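Rinditz Forum > Software > Planning and control

Thread: Two arms, one wine-glass tree, and a planner that loves to dither

nikau_k wrote:

Evening all. Long post, so put the kettle on.

I've been chipping away at the two-arm cell at Whitcombe since June, and I'm finally at the stage where the hardware behaves itself and all the trouble is in my own code. The task is stemware: pick up plastic glasses from the mat and get them hung on a little wire tree. Each arm has its own planner, both share one collision world, and a thin coordinator on top decides who gets to move. Single-arm moves are lovely. When both grippers need to be close together over the middle of the mat, the whole thing turns to treacle.

Two views of the cell, one from the fixed camera and one from a wrist camera:
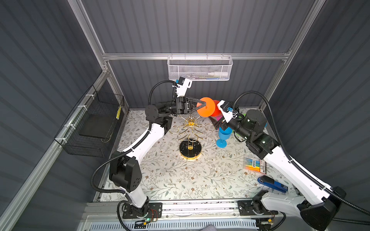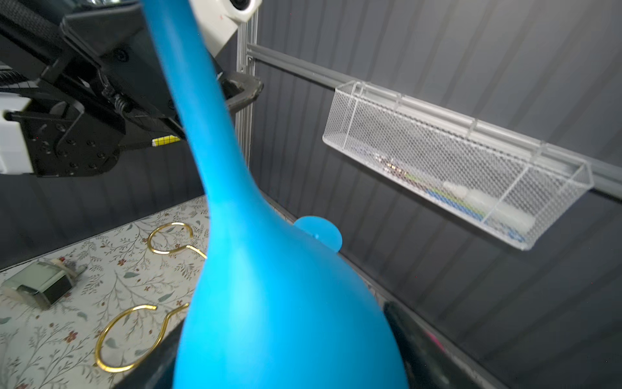
First one is the fixed camera with both grippers in close, second is a wrist view with the blue piece filling the middle.

What I see in the logs is this. Arm A asks for a path and gets one. Arm B asks for a path, and A's planned path is treated as a solid swept volume, so B either gets refused or gets sent on a grand tour around the top of the cell. While B is thinking, A finishes and the volume clears, but B is still planning against the old world. Then B moves, A replans, and they bow to each other like two people in a doorway.

I ran 100 close-in moves overnight with logging turned up and 33 of them hit the planner timeout, which I have at 5 seconds. I've tried a bigger safety margin (worse), a smaller one (better, but my palms sweat) and a different random seed, which did nothing much, but I felt I had to.

So, has anyone here got a coordinator they're happy with? I'd rather not rewrite the lot before the holidays if there's a gentler fix.

warrick_ashby wrote:

Welcome to the doorway, mate. I spent a whole winter in there.

The swept volume is your problem, to my mind. You're telling B that A is everywhere along its path at once, for the entire time it's moving. Over an open bench you get away with it, but in the middle of your mat there's no room left for anyone. Put time into it. Check B's pose at time t against A's pose at time t, and most of those refusals should go away.

The easy way in is to leave both paths exactly as they are and only change the speed along them. Lay A's progress on one axis and B's on the other, mark the combinations that collide, and look for a route from the bottom corner to the top corner that misses the marked bits. It's a two-dimensional search no matter how many joints you've got. Mine runs on a 200 by 200 grid and I've never had cause to make it finer.

krystyna_w wrote:

I'm going to disagree with Warrick, with affection, as he knows!

Retiming fixed paths is fine when the arms are passing each other. Nikau's first picture has one gripper holding the orange piece and the other with the red cup tilted right up near it. When two held things come that close, the shape of each path matters as much as the timing. If both paths end in a pose where the wrists foul each other, you can retime until the cows come home and there's no clear route on the grid to find.

I would plan both arms as a single robot for the last stretch. Yes, the joint space is bigger and yes, it's slower per query, but you only do it inside a small region over the centre of the mat. Outside that, use whatever you like, including Warrick's grid.

Nikau, one question. Are the cable conduits in your collision model? One of them arcs well up over the right arm in that fixed view. If it's missing from the model, your small margin is braver than you think.

nikau_k wrote:

Ah. The conduits are in there as a row of fat capsules pinned to the links, which I set up in one sitting and haven't looked at again. They don't bend with the arm. I suppose that means they're wrong nearly everywhere, just wrong on the generous side in some poses and the stingy side in others. That might account for a few of the refusals that made no sense to me.

Warrick, I like the grid idea very much and I reckon I could have it going in an evening or two. Krystyna, I suspect you're right about the last stretch, I was just hoping you wouldn't be.

tayla_h wrote:

Perception person wandering in, sorry, I can't help myself.

Before anybody rewrites a planner, what's feeding the collision world? If you're updating object poses from the wrist cameras while the arms are in close, look at that second picture again. The blue piece runs from the bottom of the view to the top, and the other arm's fingertip is right behind its neck. A segmenter can very easily join those two up, or decide the blue thing has grown a black bit. Then the planner gets handed an obstacle of a slightly different shape at every update, and it will dither, as any of us would.

I had this very thing on the Vidolow cell. My fix was boring. Once a gripper closes on something, I freeze that object's shape, attach it to the gripper, and stop listening to the wrist camera about it until it's let go. The fixed camera still gets a vote, but only on things lying on the mat. I also mask out the other arm using its joint positions before the segmenter sees anything, and grow the mask a touch to cover calibration error.

The gold wire would worry me too. Thin and shiny is about the worst thing you can ask a depth camera to look at. Do you track the tree or do you have it as a known model?

nikau_k wrote:

Known model for the tree, placed by fitting the base. The round black base shows up well enough in the fixed view. I gave up on seeing the arms of it after a couple of sad afternoons.

The rest of what you describe is, I'm sorry to say, precisely what I'm doing. Object shapes update live the whole time, held or not. I thought I was being thorough.

sheena_m wrote:

Lovely thread, and I'm glad Tayla got in before me. I'll add the dull software point. Whatever planner you end up with, version your world.

At Brotville every change to the collision world bumps a number, and every plan carries the number it was made against. Just before a plan is sent to the arm, we check whether anything that touches its path has changed since. If nothing has, off it goes. If something has, we re-check the path first and only replan if that check fails. Checking an existing path is very cheap next to finding a new one. It also makes the logs readable, which matters a great deal to me at my age.

I'd also give the arms a standing priority for each task step, so the one holding the piece nearest the tree goes first and the other waits at a parking pose. It's old-fashioned and it costs you a bit of cycle time, but it stops the bowing.

warrick_ashby wrote:

I'll stick up for the grid a bit longer. Krystyna's coupled plan is the proper answer, but it's a lot to debug when you've also got floppy capsules and a wandering blue obstacle. With the grid you can draw the thing on screen and see at a glance whether there's a way through. If there's none, that's your cue to call the coupled planner, and you'll know exactly which moves need it.

And I don't love fixed priority, Sheena. The waiting arm always seems to park itself where the other one wants to be.

sheena_m wrote:

Then choose a better parking pose, Warrick!

krystyna_w wrote:

Using the grid to decide when to call the coupled planner is sensible, I'll give him that. I still think it'll be called more often than he expects. Happy to be shown the plots.

nikau_k wrote:

Right, I've had a go at the easiest bits. Held objects are now frozen and attached on grip, Tayla's way, and every plan carries a world version, Sheena's way. I haven't touched the planner itself.

I reran the same 100 moves and the refusals are well down, though I want to go through the logs properly before I quote a number at you lot. The ones left over nearly all have the right arm coming in high, which has me looking sideways at those capsules. Next job is to make the conduit bend, probably as a spline between the clamp points, sampled into small spheres. Then I'll start on the grid.

Krystyna, if you've still got the region code you used for switching planners, I'd dearly like to see how you handle the handover at the boundary. Mine stops dead there, and it's not a pretty sight.

krystyna_w wrote:

I'll dig it out. Stopping dead is what mine did for the first month as well. You need to plan the coupled part first, take the joint velocities at its entry point, and give those to the single-arm planners as their goal condition. I'll send it with the comments translated, they're half in Polish.

tayla_h wrote:

Post the conduit spline when it's working, please. I've got the same capsules.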